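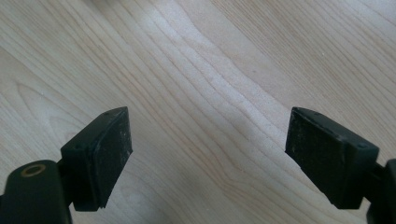

Pale wood surface, grain side up

Ticket 2921 – Game day sign-up page not saving seats
Product: Tudosix event calendar
Status: Closed
Priority: Normal

Monday, 9:40 a.m.
Player signed up for a seat at the Kikier table and got the confirmation email. The seat still shows as open on the public page. Same thing on a second try in another browser.

10:15 a.m.
Checked the event settings. Seat limit for the whole day is 100. The export lists the player twice, both times under the right table, so the sign-up is being stored. The public page is reading old data.

11:05 a.m.
Cleared the page cache. No change. Turned off the Ikex reminder add-on and reloaded – no change there either. Add-on is back on.

1:30 p.m.
Found it. The public page was still linked to last month's event, number 454. Pointed it to the new one. Kikier table now shows the seat as taken.

1:50 p.m.
Removed the duplicate sign-up. Checked the Pisharody table too, and its seats match the export.

2:20 p.m.
Player confirms the page looks right. Closing.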